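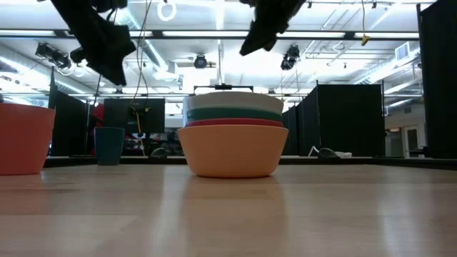

어깨 견장에 계급장이 달린 채로 기증되었을 때 이를 한 점으로 등록하는지 두 점으로 나누는지 지침만 읽어서는 알 수 없었다고, 개정 전 안내서를 사용한 한 등록 담당자가 의견을 보내 왔다. 좌우 한 쌍일 때의 번호 부여도 함께 물었다. 본 장은 해당 의견을 반영하여 절차를 다시 정리한 것이다.

제4장 군복 부속품의 등록과 보관
2025년 8월 | Kulten 소장품관리부 작성

4.1 적용 범위
본 장은 견장, 모표, 금장, 단추, 완장, 약장 등 제복에서 분리되어 입수된 부속품에 적용한다. 제복에 부착된 상태로 입수된 부속품은 제복 본체의 하위 항목으로 등록하며, 제3장의 절차를 따른다.

4.2 등록 전 준비
1. 기증 확인서와 실물의 수량을 대조한다. 수량이 다를 경우 등록을 중지하고 서식 805호에 차이를 기재한다.
2. 니트릴 장갑을 착용한다. 금속 부속이 없는 직물은 깨끗한 맨손으로 다룰 수 있으나, 산화가 진행된 금속 표면에는 손을 대지 않는다.
3. 무산성 중성지를 깔고 부속품을 앞면이 위로 오도록 놓는다.
4. 입수 당시의 포장재, 쪽지, 이름표는 버리지 않고 별도 봉투에 넣어 같은 임시 번호를 적는다.

주의: 계급장의 고정 핀이나 나사를 풀지 않는다. 뒷면 확인이 필요한 경우에는 보존처리 담당 부서에 의뢰한다.

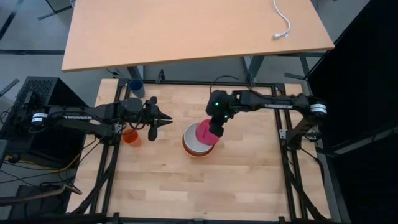 그림 4-2. 검은색 알루미늄 프레임을 두른 목재 상판

4.3 Nellena에 기본 정보 입력
1. Nellena를 실행하고 [신규 등록]에서 분류를 '제복 부속품'으로 선택한다.
2. 좌우 한 쌍의 견장은 등록번호 하나를 부여하고, 왼쪽에 a, 오른쪽에 b를 붙인다. 착용 방향을 판별할 수 없으면 a와 b를 임의로 정하고 비고란에 '방향 미상'이라고 적는다.
3. 견장에 고정된 별, 관 문양, 문자장은 별도 번호를 부여하지 않는다. 입수 당시 이미 떨어져 있던 것만 c부터 차례로 부여한다.
4. 재질란에는 겉감, 안감, 금속을 구분하여 적는다. 육안으로 확정할 수 없는 재질은 '직물(미상)' 또는 '금속(미상)'으로 입력한다.
5. 명칭란은 띄어쓰기를 포함하여 16자를 넘지 않도록 한다. 초과분은 목록 인쇄 시 잘려 나간다.
6. 계급과 소속은 실물에서 확인되는 사항만 입력한다. 기증자의 진술에 따른 정보는 '관련 인물 및 내력' 항목에 출처와 함께 기재한다.

참고: 문자장의 표기는 원문의 대소문자를 그대로 옮긴다. 마모된 글자는 대괄호 안에 점으로 표시하며 추정하여 채우지 않는다.

4.4 표찰 제작과 부착
1. Strobel 표찰 출력기의 전원을 켜고 면 테이프 카트리지를 장착한다.
2. Nellena의 [표찰 출력]을 누르고 글자 크기를 '소'로 지정한다.
3. 출력한 표찰은 15분간 그대로 두어 잉크를 말린다.
4. 견장은 안감 쪽 단춧구멍에 면실을 느슨하게 걸어 표찰을 단다. 단춧구멍이 없거나 해진 경우에는 직물에 바느질하지 말고 보관 상자의 칸에 표찰을 넣는다.
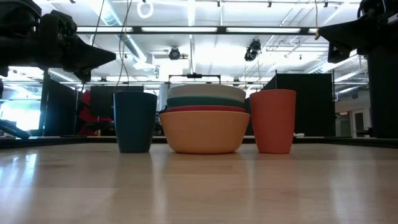
금속만으로 된 부속품에는 실을 걸지 않고, 폴리에틸렌 봉투의 바깥 면에 번호를 기입한 다음 표찰을 봉투 안에 함께 넣는다. 이때 표찰의 인쇄면이 금속에 닿지 않도록 중성지를 한 장 끼운다.

4.5 수납
1. Takel 분할 상자를 조립하고 바닥에 폴리에틸렌 폼을 깐다.
2. 부속품의 윤곽보다 조금 크게 폼을 오려 내고 중성지로 안쪽을 감싼다.
3. 벨벳이나 자수가 있는 부속품은 위에 다른 물건을 겹쳐 놓지 않는다.
4. 상자 측면에 등록번호의 처음과 끝을 표기하고, 폭 900mm 서랍의 지정 칸에 넣는다.
5. Nellena의 [위치] 항목에 서랍과 칸 번호를 입력하고 저장한다.

주의: 고무, 초기 합성수지 또는 부식이 진행 중인 구리 합금이 포함된 부속품은 다른 직물과 같은 상자에 넣지 않는다. 해당 품목은 격리 서랍으로 옮기고 매년 3월 정기 점검 목록에 추가한다.

4.6 등록 내용의 정정
저장이 완료된 등록번호는 삭제하거나 다시 사용할 수 없다. 입력 오류가 확인되면 [정정 요청]에 사유를 적어 제출하고, 승인 전까지 기존 표찰을 유지한다. 한 점으로 등록한 부속품이 이후 분리된 경우에도 원래 번호를 유지하고 하위 기호를 추가하며, 분리된 날짜와 발견 위치를 상태 기록에 남긴다.

문의: Kulten 소장품관리부 | © Kulten. 무단 전재 금지 | 맨 위로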